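Bedlow Grant: How the Cream Blush Is Coming Along

December 9, 2020

Hi all, and thank you for being so patient with me while I got this written up! When you gave me the 3000 dollars in May I promised you a cream blush that would stay put on dry skin, and I'm happy to say I'm nearly there.

Quick catch-up first. Plovia is still the name (I went back and forth on it for ages) and I've settled on 2 shades for launch, a soft brick and a warm rose. The rose was easy. The brick has been a little monster. It looked gorgeous in the pan and then went orange on almost everyone who put it on, so I cut the yellow pigment way back and added a touch of brown. Much better now, and it blends out with a finger in no time.

I sent samples to 51 testers over in Furnival and asked them to wear it for a full workday, no primer, no setting spray. The rose did really well, with 85 percent saying they could still see color when they got home. The people who lost it early mostly had oily cheeks, so I'm playing with a bit more silica to see if that helps without making it chalky.

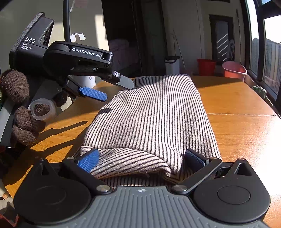
Packaging is where I've fallen behind. The compacts I wanted from Felholm had a lid that popped open if you so much as looked at your purse, and I'm not putting my name on that. They've offered a tighter clasp for the same price and I'm waiting on the new samples. If those are good I'll order right away. If they aren't, I'll go with the plain screw-top pots, which I've already tried and which are fine, just not as cute.

Money-wise, most of what I've spent went to pigments, the waxes and postage (so much postage!). I haven't touched the part set aside for labels, and I'd like to keep it there until the compact question is settled.

Still to do: one more round on the brick, the heat test for both shades, and the ingredient list for the back of the box. I'd also love your opinion on the shade names, as "Brick" and "Rose" are sounding pretty sleepy to me. Send me anything you come up with, even the silly ones!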